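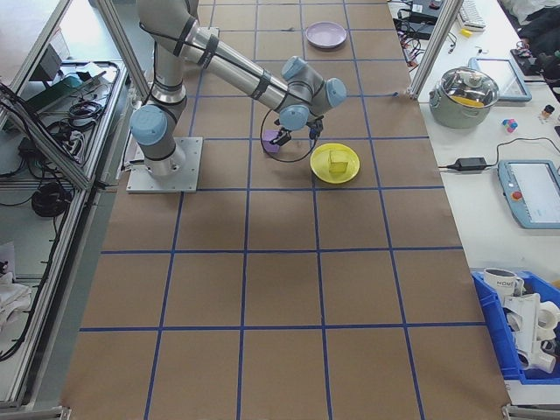
Papel pardo e fita azul do kit Prunville, com o prato amarelo, o cubo claro e o prato lilás lá ao fundo.

Início Mesas Papel e fita Pratos e blocos Entregas Contacto

Kit Prunville para mesa quadriculada

Vendo este kit há 3 anos e continua a ser a coisa que mais gosto de embrulhar! É um rolo de papel pardo Warraich, a fita azul Broltden em rolos pequenos e o conjunto Gretside de pratos redondos e blocos de cor. Com isto monta-se uma superfície de trabalho em quadrados numa manhã (ou numa tarde, se for como eu e parar para o café a meio).

O papel é o que me perguntam mais vezes. Vem num rolo de 17 metros, chega bem para uma mesa grande e ainda sobra para trocar quando estiver gasto. Faz vincos, sim - é papel. Eu estico primeiro no comprimento, prendo os cantos e só depois aliso do centro para fora com um pano seco. Alguns vincos ficam sempre e já deixei de lutar com eles.

Com a fita, o segredo é a paciência. Marque a lápis nas duas bordas opostas, cole uma ponta, desenrole até ao outro lado sem puxar demasiado e só então carregue com o dedo. Primeiro todas as tiras num sentido, depois as outras por cima. Os quadrados não vêm marcados no papel, por isso o tamanho escolhe-o você. Se for pôr pratos em cima, experimente um deles antes de colar a segunda tira! 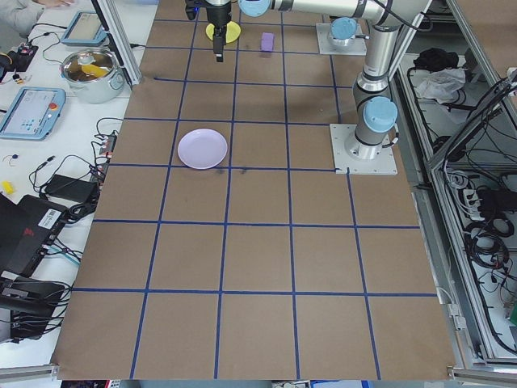

Quadrados mais ou menos iguais e espaço de sobra; o prato lilás assenta quase todo dentro de um deles.

Os pratos são redondos e baixos, com a borda um pouco levantada. O lilás é o meu preferido, porque aparece muito bem em cima do castanho sem berrar. O amarelo é mais vivo e dá jeito quando quero que se veja logo onde está. Os blocos são pequenos: há o roxo e há um cubo amarelo-esverdeado, bem clarinho, que em cima do prato amarelo fica quase tom sobre tom (eu acho lindo, a minha irmã acha que se perde).

O que vem na caixa

1 rolo de papel pardo Warraich, 17 metros
4 rolos de fita azul Broltden
Conjunto Gretside de pratos e blocos
Folha com as minhas dicas de colagem

A mesa não está incluída, e tachos e outras coisas de bancada também não. Quem já tem os pratos pode pedir só o papel e a fita, basta escrever na encomenda. Do último lote recebi 200 caixas, com os rolos de papel já cortados à medida, e mando tudo em tubo e caixa à parte para o papel não chegar amassado.

Comentários

Ju-won Heo
Montei o meu no mês passado e gostei muito. A fita sai sem rasgar o papel se a levantarmos devagar?

Resposta da loja
Devagar e bem rente, sim. Depois de muito tempo colada já leva umas fibras atrás, comigo acontece.

marta_p
Vendem só o prato lilás? Parti o meu :(

Resposta da loja
Mande-me mensagem, vejo se tenho algum solto!

Tó
As tiras ficaram-me tortas no meio, mas serve perfeitamente. Volto a comprar em janeiro.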